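The goat was on the stairs again when Forough came down for breakfast, so she went back up and slid down the drainpipe instead.

"You're late," said her grandmother, who was stirring the oatmeal.

"The goat's on the stairs."

"He's on the stairs every morning. You have to leave time for the goat."

Forough sat down and ate. Through the kitchen door she could see his back legs on the third step and his tail hanging over the second. He was a gray goat with yellow eyes. On Tuesday he had been small enough to sleep in a mixing bowl, and now his horns scraped the wallpaper on both sides.

"I think he's getting bigger," said Forough.

"Goats do," said her grandmother.

"Not this fast."

Her grandmother put the lid on the pot and didn't answer. She had been saying for a week that there was nothing odd about the goat, and she wasn't a person who changed her mind before lunch.

At school Forough told Farhad Rahimi, who sat next to her and knew a lot about animals. He had a snail.

"What do you feed him?" asked Farhad.

"Oats. Grass. He ate a sock."

"Whose sock?"

"Mine."

Farhad wrote it down in his notebook under GOAT. He underlined the word sock. "Does he get bigger after he eats, or before?"

Forough had to think about it. "After somebody says something," she said. "My grandmother said he was no trouble, and he got so big he cracked the umbrella stand. Then the mailman asked if we had a goat and she said what goat, and his head went up through the hat shelf."

Farhad wrote that down too, and it took him the rest of recess.

They walked home together by way of the hardware store and the long wall at the end of Kadanside Road. When they got there, Mrs. Heydari from next door was standing in the street with her arms folded. One of the goat's horns was sticking out of the upstairs window. There was a bedsheet on it.

"Forough," said Mrs. Heydari, "is that a goat?"

Forough looked at the horn. She looked at the kitchen window, where her grandmother was shaking her head very hard.

"Yes," said Forough. "It's a goat. He's on the stairs and he's too big and he ate my sock."

The horn went back in through the window. It didn't go all at once. It went in a little at a time, like a drawer being closed, and the sheet came off and fell into the hedge.

"Well," said Mrs. Heydari. "I thought it was a goat." She picked up the sheet, folded it in half and in half again, and handed it to Farhad, who was nearest.

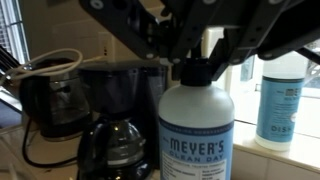
*by Khadija Metwally*

Inside, the goat was the size of a pony. He had turned around on the stairs and was facing down them now, chewing on the banister.

"You told Fereshteh Heydari," said her grandmother.

"She asked."

"She'll tell the whole street."

"He got smaller, though," said Farhad. He was still holding the sheet. "I saw it. It's in my notes."

Her grandmother looked at the goat for a long time. The goat looked at her. He had a piece of banister in the corner of his mouth.

"When I was a girl we had one of these," she said at last. "In the old house, up at Lavby. My father wouldn't have it talked about. If company came he'd say the noise was the pipes." She sat down on the bottom step, next to the goat's front feet. "We ended up living in the barn."

"All of you?" said Forough.

"All of us. The goat had the house. You could see his ears out of the chimney."

"What happened to him?"

"My aunt came to visit. She walked right past my father and said, that's a very large goat, who does he belong to? And my mother said, he's ours." Her grandmother scratched the goat between the horns. "By supper he fit under the table."

Farhad's pencil had stopped. "Why didn't you do that this time?"

"I don't know," said her grandmother. "I suppose I'm my father's daughter."

The doorbell rang. It was Mr. Esfahani from the corner with a cake, and behind him two of the Väisänen boys, who had heard there was something to see. Mr. Esfahani held the cake with both hands and leaned over to look past her grandmother's shoulder.

"Mrs. Moradi," he said, "they tell me you have a goat."

Forough held her breath. Farhad turned to a new page.

Her grandmother stood up and smoothed the front of her apron. "I do," she said. "He's been on my stairs for a week. He's eaten one sock, five hangers and the end off my banister, and I can't get up to bed without climbing over him."

The goat sneezed. When he was done sneezing he was the size of a spaniel, and he came down the last few steps one at a time and went to smell the cake.

"What's his name?" asked the smaller Väisänen boy.

They all looked at each other.

"He hasn't got one," said Forough. "We weren't talking about him."

Mr. Esfahani cut the cake and they had it in the kitchen, with the goat under the table. The boys wanted to call him Thunder. Farhad thought it should be something you could spell quickly. Her grandmother said her mother's goat had been called Jikberg, after a place on a map, and it had been a good enough name for that one.

"Jikberg," said Forough, to try it out.

The goat put his chin on her foot.

He stayed that size through the winter, except for one afternoon in March when her grandmother told the dentist she never ate candy. They were out of the dentist's office by then – it was a bus ride and a short walk – but when they got home the goat was wedged in the front door with his back end in the yard.

"All right," said her grandmother, putting down her bag. "Toffees. I keep them behind the flour."

They waited on the path until there was room to get by.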